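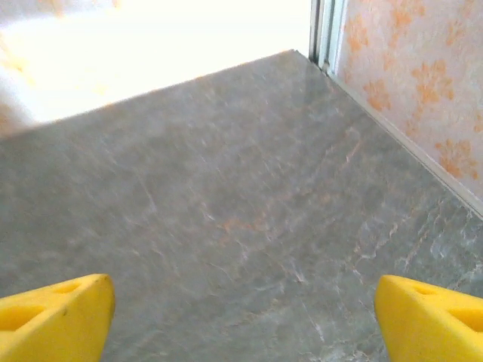
I've been running the Drekov two-arm bench kit since November and I wanted to love it, I really did, but there's a fault you should know about before you spend your money. Every so often a gripper opens when you haven't asked it to. It's fine while you're just hovering over the table with nothing between those big yellow fingers, and less fine when you're carrying something. The first few times I blamed the fingers (they're very smooth, and I assumed things were sliding out), then Haziq Purba sat and watched the log with me one evening and spotted it. If you press pause and then resume within 2 seconds, the software forgets the last grip command and goes back to fully open!

We tried it 100 times with a fast pause and it let go on 80 of them. Wait a bit longer before resuming and it behaved perfectly. I sent all this to Drekov and got a nice reply from Knut Grube in support, who could reproduce it but couldn't tell me when it'd be fixed. For now he suggests turning off quick resume in the settings, which does work, though you have to do it again after every restart.

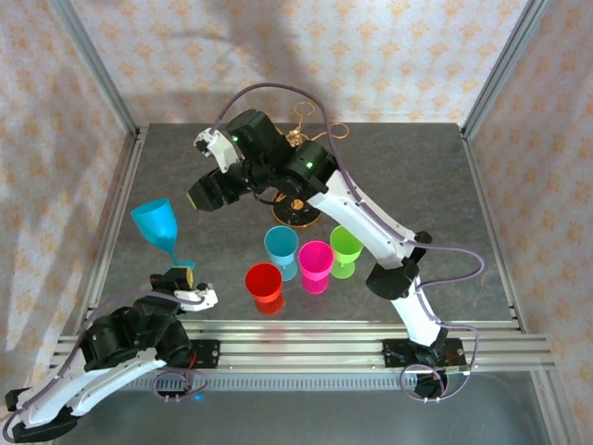
Moving the coloured cups about, with a blue plastic wine glass in the left arm's grip.

Stick to plastic until there's a proper update, that's my advice. Keep your hands out too. I'd got into the habit of pausing to straighten a cup and then hitting resume, and the fingers go back to open at full speed with no beep or warning. I got a sore knuckle out of it, nothing worse, but I don't let my nephew near the thing now.

The rest is good. The arms are quiet, the rail went together easily, and the cables are long enough (a bit too long if anything, mine loop all over the place). It also copes with a shiny tabletop, which my old Wokby never did.

Three stars from me. I'll add another if they fix the pause, and I'll update this when I've tried the next version.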